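Search the help pages Go

Is the Zirkmont council pay pledge worth anything?

Posted by Jiahui Jin

The council says every contractor must pay the local living rate from May. I clean offices for Cirnetell, which has the council contract, and my manager says it only covers "core staff". I do 18 hours a week. Am I core? I can't find the word in anything the council has put out.
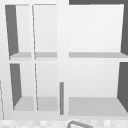 2 min read

Suqin Tang

I'd be wary. I read the motion when it passed and it "expects" contractors to pay the rate. Expects — that's a word you use when you don't plan to check. Ask the council's contracts office in writing for the clause in the Cirnetell deal. If the clause says "all workers engaged on the contract", your hours shouldn't matter. If it says nothing, the pledge is a press release.

Whatever happens, they can't go below the legal minimum, and that applies to part-timers too. Keep your payslips.

Gervásio Batista

They announced the same thing before the last election and my wages went up by 5 pence. Councillors love a pledge. Don't hold your breath.

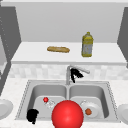 Yufang Lü

Bit more use than the above, I hope. The council's own report says 125 workers would gain, out of 1,675 on outsourced contracts. I don't know how they got that figure and I doubt they do, but it suggests a lot of people are being left out. Your union rep can ask for the list of job titles. If you haven't got one, your councillor can, though mine took weeks to reply.

Related
Can my employer cut my hours after a pay rise?
Who checks the minimum wage?
Mirnora care staff: back pay

Contact us | Back to top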